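Door furniture

Door furniture is the general name for the fittings attached to a door so that it can be opened, closed, locked or protected. The term covers handles, knobs, latches, hinges, bolts and plates.

Types

A lever handle is pressed down to draw back the latch. A knob is turned and needs a firmer grip. Pull handles are fixed and have no moving parts – they are common on doors held shut by a closer. A backplate covers the hole cut for the spindle and spreads wear over a larger area.

Placement

Handles are set on the side of the door opposite the hinges. In the Fatstead district, older houses often have 2 handles on each outer door, one for adults and a lower one for children. The local workshop Juvham supplied most of these fittings and kept a pattern book of 500 designs, of which 20 survive.

Finish and color

Handles may be left as bare metal, plated or painted. Syafiqah Pangaribuan, in a study of the Nindunis houses, divided painted fittings into three groups: those matching the door, those matching the frame and those matching neither.

Care

Loose screws should be tightened before the spindle wears. Moving parts need a little light oil each August.
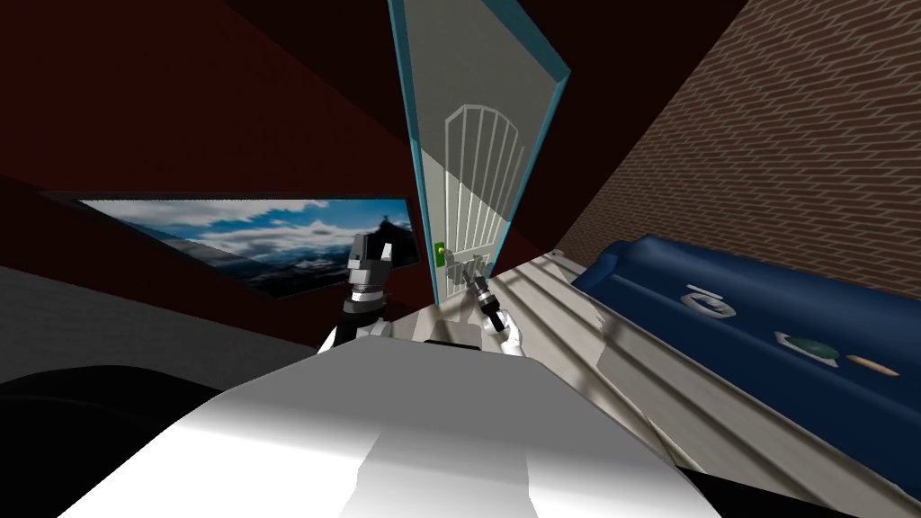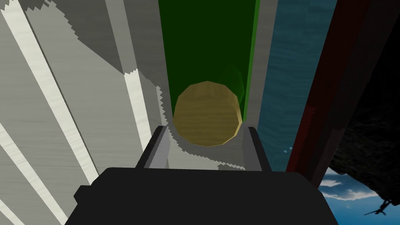
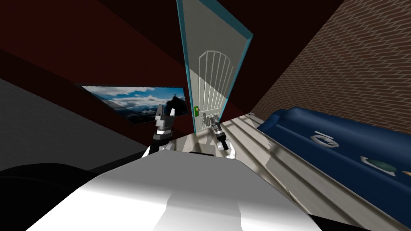
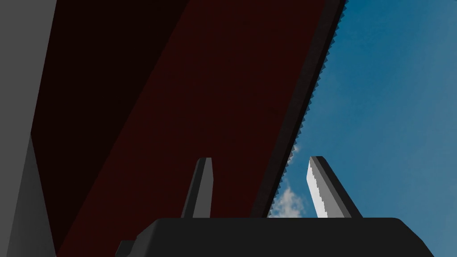
Jafri Department of Building History

Related entries: Doorframe; Hinge; Latch; Lock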